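Have you ever tried to pick up a grape while wearing mittens? I have, and it was a disaster. The grape won, and my cat got it!

I'm Ulla Vainio, and I love looking at how stuff gets picked up. It sounds like a funny thing to love, but stay with me.

## Your amazing pinch

Touch your thumb to your first finger. That's a pinch! You use it for buttons, zippers, raisins and the corner of a page. Now wrap all your fingers around a cup. That's a grab, and it's for bigger, heavier things.

Your fingertips are soft and a little bit squishy, so they bend around whatever you're holding. They have tiny ridges too (look really close, those swirly lines are your fingerprints). Your skin is full of little sensors that tell your brain how hard you're squeezing. Squeeze an egg too hard and — well, get a sponge.

## Borrowing a longer hand

People have been making extra hands for a very long time. Kitchen tongs are one kind. Tweezers are another, and so are chopsticks, and so is that long grabby stick my uncle uses to get leaves out of his pond.

They all do the same job: two sides come together and hold on to something in the middle. The part that touches the thing matters a lot. If it's flat and slippery, a round ball shoots right out. If it's curved, there's more of it touching the ball.

Some grippers are made to be held one in each hand, so both your arms get a turn. The pair I like best are pale ones with dark gray curved finger pads at the ends, and each one carries a little white card with a black pattern on it.

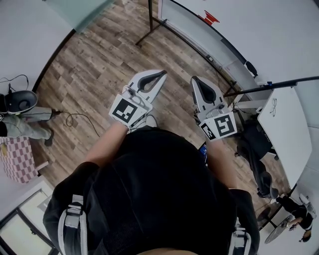
## Try it yourself

You'll need kitchen tongs, a bowl and 6 small things, like a sock, a block and a cotton ball.

1. Put everything on the floor.
2. Move each thing into the bowl using only the tongs.
3. Wrap a rubber band around each tip and do it all again.

Which one was the hardest? Mine was a marble. It took me 40 tries, and then it rolled under the couch!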